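In Defence of the Unmade Bed
by Prasanna Akanda

My mother could bounce a coin off a bed, and she brought up all of us to do the same. For most of my life I did as I was taught, corners tucked and pillows plumped before the kettle was on, and I felt rather superior about it (I'm sorry to say I still do, on a good morning). So it's with some embarrassment that I've come round to the other side.

It began in July, when I spent 11 days in my cousin's spare room in Madora. My cousin, Mawuli Boateng, throws the covers back when he gets up and leaves them there until night. The whole house is like that, lived in and friendly, with a book face down on every chair, and I slept better than I had in years! When I came home to Suker I found I couldn't quite face the tucking. 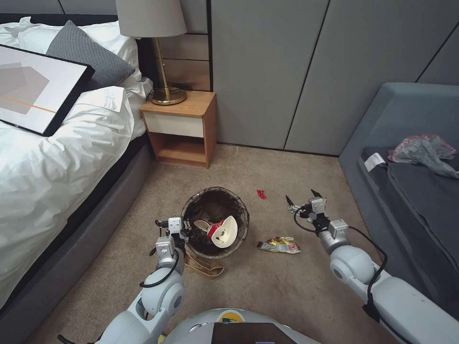
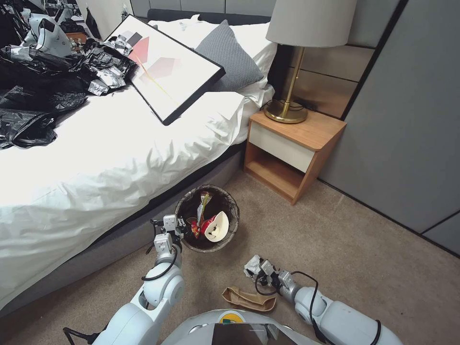 White duvets left rumpled, with a framed print lying on top in each picture.

A bed is a very useful piece of furniture in the daytime, if only we'd let it be. It's the biggest flat surface most of us own. You can sort the washing on it, lay out a suitcase, wrap eight birthday presents or sit with a grandchild and a jigsaw, and all of that is much harder once you've put the thing on show and become frightened of creasing it. I had a bedspread for 10 years that I never once sat on. What a waste of a good bedspread.

I know what the other side will say, and I have some sympathy. A friend in Nodlow tells me that making her bed is the one job in the day that stays done, and after a bad winter it was what got her to the front door. I wouldn't take that from her for the world. If it helps, do it, and do it beautifully.

But if you're only doing it for fear of a visitor who might wander upstairs, well, I've lived in this house a long time and the only person who has ever inspected my bedroom was my mother. She'd have something to say about it now, and I would let her say it, and then I'd move the pillows over so she could sit down.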